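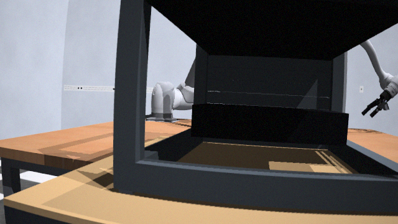 Figure 1. Open rack cabinet, front-left post and bottom rail.

Rack Layout and Airflow: Course Notes, Unit 4

Revised July 2020

Scope

Unit 3 dealt with power. This unit covers how equipment is placed in a cabinet and how air gets through it. Cable management is covered only where it affects cooling. The full treatment is in Unit 5. Bring your copy of the Folis worksheet to class; the exercises at the end refer to it.

4.1 Units of space

Vertical space in a standard cabinet is counted in rack units, written U. One rack unit is 1.75 inches (44.45 mm). A full-height cabinet is commonly 42U, although taller and shorter ones are sold. The nominal width of 19 inches is the width of the equipment panel with its mounting ears, so the clear opening between the rails is smaller. Students mix these up every term. When a data sheet says "width," check whether it means the panel, the body behind the panel, or the outside of the cabinet.

The holes on a square-hole rail repeat in groups of three, one group per rack unit. The spacing within a group is not even. The boundary between two units falls in the middle of the narrow gap, at half an inch center to center. A device started one hole too high will usually bolt in at the front and will then block the unit above it. Count from the printed number on the rail where there is one. Where there is none, find the narrow gap and mark it with tape before lifting anything.

Depth is the dimension most often left out of a plan. Record three values for each device: body depth, depth with power and data connectors fitted, and the range its rails will adjust to. The second value decides whether the rear door will close.

4.2 Order of placement

Heavy equipment goes at the bottom. This means battery units first, then storage, then servers. Switches and patch panels normally go near the top if cable enters from overhead, or near the middle if it is split between top and floor. Load the cabinet from the bottom up and unload it from the top down. Never pull out two loaded slide-out devices at once. The stabilizer feet or anti-tip plate must be fitted before the first device goes in.

Weight limits come in two forms. The static limit applies to a cabinet standing on its feet. The rolling limit applies while it is being moved on casters and is lower. In the Leka case study the planned load was 194 kg, well under both limits, and the plan still failed review: nearly all of the weight was above the midpoint. The corrected plan used the same devices in a different order. 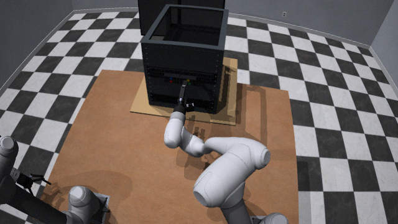
Leave planned gaps where growth is expected, and write them on the elevation drawing as reserved. An unlabeled gap gets filled by whoever arrives next. Devices that vent to the side, which includes a number of older network switches, need a baffle or a side duct. They should not be placed next to each other.

4.3 Air path

Most rack equipment draws air in at the front and exhausts it at the rear. The cabinet should be arranged so that this is the only path available. Two faults account for most hot spots in small rooms.

Recirculation: exhaust air returns to the front of the cabinet through open units, over the top, or around the sides, and is drawn in again. Inlet temperature rises from bottom to top, and the highest device is the first to report a fault.

Bypass: cool air passes through the cabinet or the floor without going through any equipment. The return air to the cooling unit is then colder than expected, and the unit appears to have spare capacity that the equipment cannot use.

Blanking panels address recirculation through open units. They should be fitted in every unused position, including the reserved gaps from section 4.2. Snap-in panels are adequate for air. Screw-in panels are preferred where the cabinet will be shipped loaded.

4.4 Estimating airflow

For air near sea level and at ordinary room temperature, use

CFM = 3.16 x W / dT

where W is the heat load in watts and dT is the temperature rise across the equipment in degrees Fahrenheit. Electrical power drawn by the equipment is taken as heat load without correction.

Worked example. A Grultden storage shelf draws 198 W in steady use. The permitted rise is 20 degrees F.

CFM = 3.16 x 198 / 20 = 31.3

Sum the values for all devices in the cabinet before comparing the result with the cooling supply. Nameplate power should not be used for this purpose if a measured value exists. Nameplate figures are set for circuit sizing and normally overstate the heat. If no measurement exists, state the assumption on the worksheet.

At high elevations the constant has to be raised. See the table in the Unit 3 appendix.

4.5 Measurement

Measure inlet temperature at the front of the cabinet at three heights: near the lowest device, at the middle, and near the highest device. Place the sensor a short distance in front of the intake, out of direct contact with metal. Wait for the reading to settle. A reading taken immediately after the door has been opened is not valid.

Enter values in the order bottom, middle, top. A difference of more than a few degrees between bottom and top points to recirculation. Even readings that are all too high point to insufficient supply or a set point problem. Exhaust readings are optional for this course but are useful as a check on the calculation in 4.4.

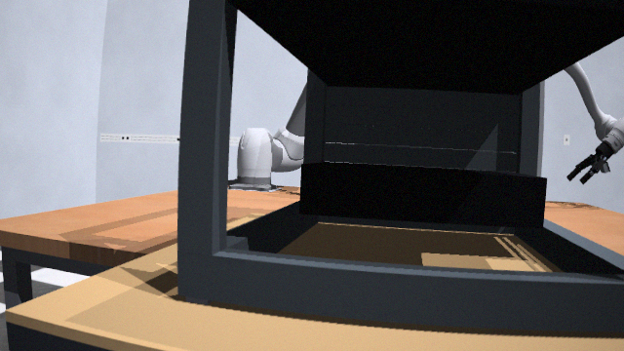
Figure 2. Cabinet frame, open toward the front.

4.6 Exercises

Exercise A. Draw a front elevation for the Edo site cabinet using the equipment list on the Folis worksheet. Show unit numbers, reserved gaps and blanking panels. Give body depth and connected depth beside each device.

Exercise B. Calculate the airflow needed for the same cabinet at a rise of 20 degrees F, then at 25 degrees F. Show the sum per device.

Exercise C. Inlet readings at the Edo site are 68, 71 and 84 degrees F, bottom to top. Name the likely fault. List the checks you would make, in order, before asking for more cooling.

Exercise D. A cabinet has 2 side-venting switches mounted directly above one another. Propose a new position for each and describe the ducting.

Answers to A and B are handed in on the worksheet. C and D are discussed in class. The October section uses a different equipment list, so do not copy unit numbers from older sets of notes.

Reading for next unit: bend radius, rear cable arms, and separation of power and data runs.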